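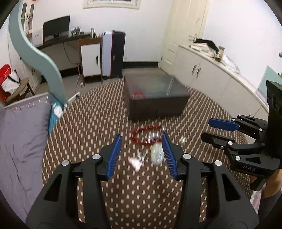
Most small firms which want a household robot project start their budget with the robot. At Plastik, a company in Brerisden that plans to offer home tidying by machine, the first order was for hand-held grippers, the tool a person carries to show the movements a robot should learn later. The tidying itself is very ordinary: a clear plastic bottle on its side on a brown carpet, a transparent cup resting on a red ring, a crumpled piece of pink and white paper or wrapper. Two grippers with blue finger pads are at work there, and the budget had to begin from such things.

The project is called Boltell. It has a total of six rooms in its plan, all of them lived in, and a purchase list which was rewritten several times before the board accepted it. I have read two versions of this list. The first is one page long and contains mostly hardware. The second is longer, and more than half of it concerns things that a catalogue does not sell.

## The price of a pair

In the first version, grippers were counted by the piece. This was a mistake, and the company says so openly. Many home tasks need two hands, so the sensible unit is the pair, and each pair needs its own storage, chargers and cables. The supplier, Escobar, quoted 1,711 euros for a set of mounts, spare pads and pivot screws, without the grippers. Plastik had expected a much smaller sum for this line.

The pads are the part to watch. They are the surface that touches everything, and the ribs become smooth with use. In the new budget they stand under consumables, together with cleaning cloths and labels, and they are ordered every quarter. The linkages are treated as equipment and written off over five years – an optimistic period, in my opinion.

## Objects are also equipment

The second surprise was the cost of things to pick up. A bottle or a cup costs almost nothing, but small and difficult objects must be bought, sorted, stored and replaced when they break. Jewellery is a good example. A bead, a cord and a thin band each ask for a different grip, and when they lie together they hide one another.

Plastik has given this type of work its own line in the budget, under the name "small goods". In the same room where the floor is tidied, a metal box stands open on a round table, with red cords, pink and mauve ornaments and a dark beaded bracelet inside it. A few pieces lie outside on the brown, dotted material. The person's fingers do not touch any of it; the work goes through the pads of the gripper.

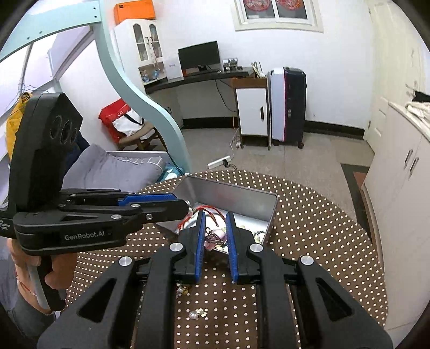
## What to ask before you sign

For readers who prepare a similar plan, I have collected the questions which Plastik now puts to every supplier:

- Which parts wear out first, and can we change them ourselves?
- Is the price for one gripper or for a working pair?
- How long is the delivery of a single spare finger?
- Who pays the transport when a unit goes back for repair?
- How much data does one hour of work produce, and where will it be kept?

The last question deserves more time than it usually receives. Storage was missing completely from the first list. The second includes a monthly sum for it, with a reserve of 1,000 euros for the first year, and the finance office already expects that this reserve will be used.

The robot arms are still in the plan, but they have moved to the next budget year. Escobar has offered to hold its price until the end of February, and Plastik has asked for a longer period in writing.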